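Drollbridge Radio Club
Frequently asked questions about the beginner license course and the club station

We put here the questions which come to us most often by mail and at the club evenings. Please read them before you write to us. If your question is missing, Joanne Clegg (course secretary) will answer, usually in a few days.

Who can join the course?

Everybody who is interested in amateur radio. You do not need to be good in mathematics, but you should be able to multiply and divide with a pocket calculator. We had students who left school forty years ago and they passed. Children under twelve are welcome when a parent is sitting in the same room.

Do I need to own a radio before the course begins?

No, and I would even ask you not to buy one yet. Many beginners buy a cheap handheld in the first excitement, and then they find that the nearest repeater cannot be reached from their kitchen. Wait until you have heard the lesson on antennas. After this lesson you will spend your money differently.

When does the course begin and how long does it take?

One course begins in October and runs until the end of winter. The lessons start at 7 in the evening and finish at 9, with a short pause for tea. Between the lessons you should read one chapter at home. If you miss a lesson, ask for the notes of Kumiko Shibata, who teaches the electrical part. Her notes are better than the book, in my opinion.

How much does it cost?

The course costs 70 dollars. In this price are the printed notes, the tea and the use of the club station under supervision. The examination fee is separate and you pay it to the examiners on the same evening. Club membership is also separate. You are not obliged to become a member, although most students do it.

How difficult is the examination?

It is a written test with multiple choice. The questions come from a public list, so you can see all of them in advance. Some people learn only the list by heart, and they pass, but later they stand in front of the radio and do not know what to do with it. We try to teach so that the list becomes easy by itself.

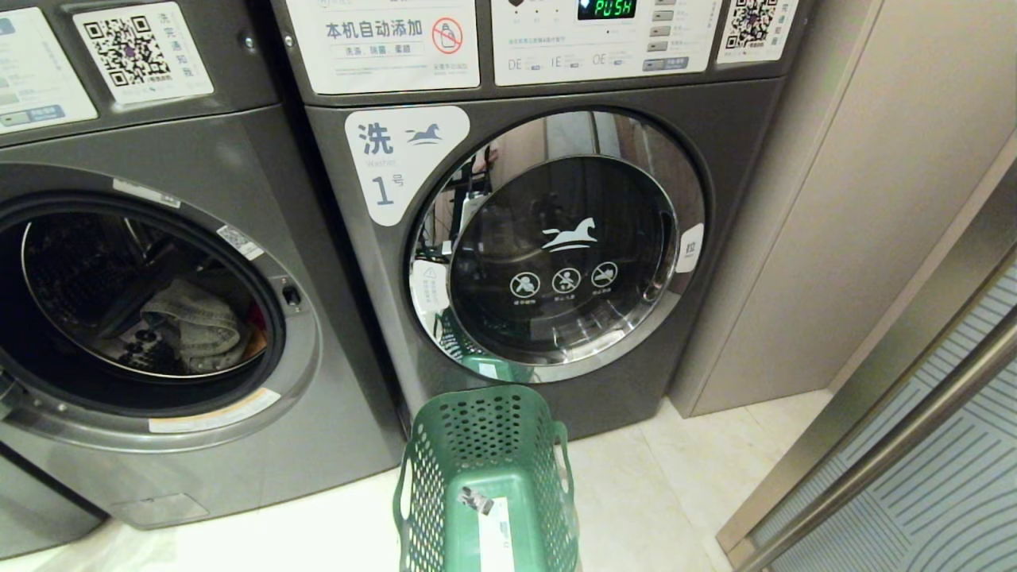 Do I have to learn Morse code?

It is not required for the license. We have a small Morse group led by Ehab Ghoneim, which meets one hour before the lessons. He starts with the letters at full speed and long pauses between them. This feels too fast in the first week and quite normal in the fourth. Please do not learn the code from a printed table of dots and dashes, as it takes a long time to forget the table again.

What equipment does the club station have?

We have two positions. The first one has a Solta transceiver for the shortwave bands, with an antenna tuner which must be adjusted by hand. The second one has an older Postine set for VHF and UHF. The Postine has a weak display light, so bring your glasses. On the roof there is a wire dipole for 40 meters and a vertical for the local bands. The big beam antenna was taken down after the rotator stopped, and we are still discussing if we should repair it or buy another.

Can I use the club station when I have no license?

Yes, if a licensed operator sits beside you and stays in control of the station for the whole time. You may speak in the microphone and have a real contact. The operator takes care of the call sign and the frequency. We ask beginners to write the log by hand first, also when the computer is on.

I have my license now. How do I book the station?

There is a paper calendar on the inside of the station door and the same calendar on our mailing list. Write your call sign and the hours. The longest booking is 3 hours, except during contests. If you cannot come, please cross out your name, so that another member can use the time.

How much power may I use from the club station?

The limit of our club is 500 watts, with the amplifier, and only for members who have been shown how to tune it. Tia Kershaw gives this instruction and writes your call sign on the list at the amplifier. Without it you use the transceiver alone. For most contacts this is completely sufficient, and the neighbors on the north side are thankful.

My neighbor says that my radio disturbs his loudspeakers. What should I do?

First, be friendly and go to listen to it in his house. Note the band, the power and the time. Then reduce the power and see if the disturbance disappears. Very often a few turns of the loudspeaker cable through a ferrite ring are enough. The club has a box with ferrites which you may borrow. Please return them, we had many more in the beginning. If nothing helps, write to Ehab and he will visit you with the measuring receiver.

I live in an apartment. Is there any sense in getting a license?

There is. Several of our members have only a balcony. A thin wire on a fishing rod, or a small magnetic loop, can work surprisingly far in the late afternoon. You will have more noise than a person with a garden, and you must be patient. Ask at the club evening for Poppy Pickering. She worked 378 stations in one year from the third floor, and she will gladly show you her loop and also what she did wrong with the first two.

Which coaxial cable should I buy?

For short runs on shortwave, almost every 50 ohm cable of decent quality is good. For VHF and UHF the loss grows quickly, and there you should take the thicker one. Do not reuse old television cable which you found in the cellar, it is 75 ohm and the shield is often brown with corrosion. Put self-fusing tape on every outdoor connector on the day when you install it, even if the weather looks dry.

Does the club buy or sell used equipment?

The club does not buy, but members sell to each other at the table in the hall. The Ebrahimi power supplies are offered there often. They are heavy and reliable, only the fan is loud. Ask the seller to connect the equipment before you pay. The club cannot help when a private sale goes wrong.

Can I get a QSL card through the club?

Yes. Bring your cards sorted by country and put them in the gray box in the station. We send the box to the bureau when it is full. Incoming cards lie in the drawer under your letter of the alphabet. Cards which stay in the drawer more than two years are thrown away, after one reminder by mail.

How can I cancel my place in the course?

Write to Joanne Clegg before the second lesson and you will get the full amount back. After the second lesson we keep the price of the printed notes and return the rest. You can also move your place to the next course, once, without any payment.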